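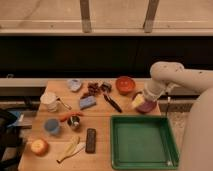

桌面整理任务的软件栈从 Sastano 0.4 之后基本稳定,这一页放几张运行时的照片,配上当时在调的内容。项目由 Drandeo 的软件组维护,代码分四块:Bautista 负责感知,Sastano 负责任务和运动规划,控制层直接跑在机械臂控制器旁边的工控机上,Ondo 是记录和回放工具。硬件和标定另有页面,这里只讲软件。

任务本身很简单。操作员输入一句话,例如“把海绵放进绿色托盘”,系统自己找到物体,选抓取点,规划路径,执行,然后再看一眼桌面确认结果。目前的类别表里有 42 种物体,主要是厨房用具和食物,还有几样文具。类别表以外的东西一律按障碍物处理,不抓,也不允许碰。

远端抓取与路径规划

Sastano 对每个目标生成 24 个候选抓取位姿,先用运动学筛一遍,再交给碰撞检测,剩下的按代价排序。离底座近的物体一般很宽裕,难的是桌子另一头。

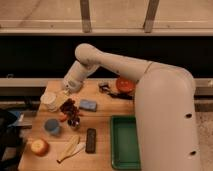 远端的候选位姿能通过筛选的往往不多,关节余量小,末端姿态稍微一偏就无解。旧版规划器在这种情况下会反复换初值重算,超过 400 毫秒还没有结果就报失败。现在的做法是先固定肘部的构型,再在这个构型里求末端轨迹,求解时间短了,而且前后两次规划不会一次抬肘一次压肘。上臂横跨大半张桌子伸到左后角的时候,下面的葡萄和海绵都要算进碰撞模型,连杆的膨胀半径因此单独设了一个参数,跟夹爪的分开。白色杯子和旁边那个半透明容器挨得很近,夹爪在它们上方往下走,接近方向只留竖直的一组,斜着进去的候选直接剔除。

半透明容器对 Bautista 也是麻烦。深度图在这类表面上经常缺一块,分割结果看着完整,点云只剩一圈边。现在的处理是用掩膜轮廓加桌面平面估一个柱体,给规划器当碰撞体用,精度不高,避障够了。抓取点不从这个柱体上取,要等腕部靠近以后重新估计。

放置与松爪时机

放置比抓取晚做了两个版本。最初的写法是到达目标点上方固定高度就松爪,放平面没有问题,放碗里经常磕到碗沿。后来把容器单独建了一类,除了位置还要估开口的中心和边缘高度,松爪点取在开口内侧,离边缘留出半个物体的宽度。

物体在夹爪里的姿态也要重新估一次。抓取前估出来的位姿在夹紧以后多少会变,薄的和楔形的变得更多。Bautista 在提起之后加了一次识别,只处理夹爪附近的一小块区域,得到的偏移量交给 Sastano 修正放置点,

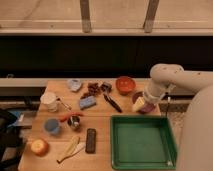 修正量超过阈值时不继续往下放,先退回到安全高度重新规划。阈值按类别写在配置文件里,改动以后要用 Ondo 把旧记录回放一遍,看哪些动作会被新阈值拦下来。回放只跑规划和判断部分,控制指令不下发,所以在普通工作站上就能做。

夹持力目前仍是每类一个固定值。软的物体用位置控制加力上限,硬的直接用力控。两种模式切换时控制层会清一次积分项,早期没有清,切换瞬间夹爪会抖一下,在日志的电流曲线上能看到一个尖峰。

成堆小物体

葡萄这类物体没有单一的外形,按一个整体去抓,包围盒里有不少空隙;按单颗去分,分割又不稳定。我们保留了整体的做法,抓取点不取包围盒中心,改为取点云密度最高的位置,再加一条约束:夹爪闭合方向沿着这一簇较窄的方向。散在外围的几颗单独记成小障碍物,不参与抓取点计算。

还没解决的是提起之后的判断。夹爪的开度不是零,只能说明夹到了东西,说明不了夹到多少。现在的办法是回到桌面上方再识别一次,原位置剩余点数低于设定比例才算成功。这个检查多花时间,周四的测试里先只对这一类打开。
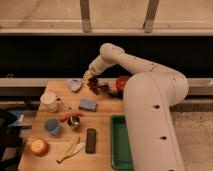 记录与回放

Ondo 把四路数据写进同一个文件:相机图像、关节状态、规划器输出、操作员指令。时间戳以工控机为准,相机端的时间在写入时换算。每次执行单独成一段,失败的段落会自动带上失败的阶段名,检索时按阶段筛比按时间翻快得多。

界面上可以把规划轨迹和实际轨迹叠在一起看。两条线偏得多的地方通常是速度限幅造成的,偶尔是标定过期。标定过期的表现是整段轨迹朝一个方向平移,遇到这种情况先重新标定,不要去调规划参数。

下一步

十二月的版本准备做三件事。一是多步指令,目前一句话里只能有一个目标,“先放海绵再放胡萝卜”会被拒绝。二是把细长物体的抓取方向改成由主轴决定,勺子斜靠在杯口上时主轴不在桌面平面内,现有的二维估计不适用。三是 Ondo 的文件格式加版本号,旧文件提供转换脚本,不再在读取时做兼容。

已知问题:桌面上有两个浅蓝色物体靠近时,类别偶尔会互换;规划超时后界面上的状态没有刷新,需要手动点一次重置;Sastano 在重新加载配置时不会检查类别名拼写,写错的条目会被静默忽略。

联系我们:Drandeo 软件组 | 版权所有 © Drandeo | 返回顶部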